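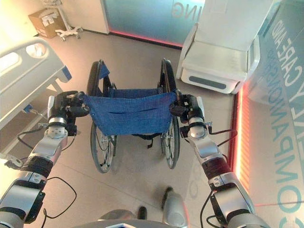
**Category: Home Recording / Release Prep**

Preparing a four-song EP for a short vinyl run

7 April 2025

These steps assume finished mixes and a 7-inch record at 33 rpm. The settings are the ones used for the Breserley EP, which went to the cutting room in March. Other plants may ask for different file formats, so read the spec sheet before exporting.

### 1. Set the running order by side

Add up the length of each side, including the gaps between songs. Keep each side under six minutes. Past that point the grooves have to be cut closer together, the level drops, and a loud guitar record starts to sound thin.

Put the loudest and brightest song first on its side. The inner grooves pass the needle more slowly and lose high end. Cymbals and shouted vocals suffer most there, so a mid-tempo song is a safer closer.

### 2. Check the low end in mono

Sum the mix to mono and listen to the kick and bass together. If the bass gets quieter, there is a phase problem between the DI track and the amp track. Flip the polarity on one of them and compare. If neither position is right, slide the amp track earlier by a few samples until the low notes fill out.

Wide bass can make the needle jump. Center everything below 167 Hz with a mid/side EQ on the master bus.

### 3. Control the "s" sounds

Put a de-esser on each vocal track — not on the full mix, where it will dull the snare. Start at 4000 Hz and move up until only the harsh part of the word is reduced. Gang vocals need their own de-esser, set harder than the lead.
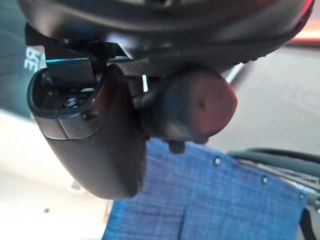
### 4. Leave the limiter off

Export without a limiter on the master bus. Peaks should sit between -6 and -3 dB. A flattened master gains nothing on vinyl, as the cutting engineer will turn it down to fit the side.

Export settings:

- WAV, 24-bit
- Same sample rate as the session
- One file per side, gaps included
- No dither if the session is already 24-bit

### 5. Write the cue sheet

List each song with its start time, end time and side. Start times are counted from the top of the file, in minutes and seconds. For the Tokberg single the sheet gave song lengths only, and the plant sent it back.

Etchings for the run-out groove go on the same sheet. Print them in capitals and keep them short.

### 6. Order and check the test pressings

The Breserley order was 400 black copies. Test pressings come first, and nothing else is made until they are approved.

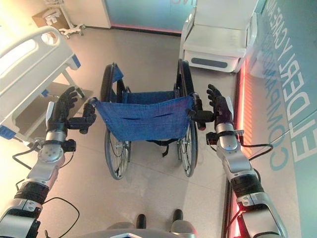

Play each test copy on at least two turntables, one of them cheap. Note the time of every click. A click at the same spot on all copies is a fault in the plate and should be reported. A click on a single copy is usually dust or a bad pressing — clean it and play it again.

Reply to the plant in writing with the catalog number, the side and the times.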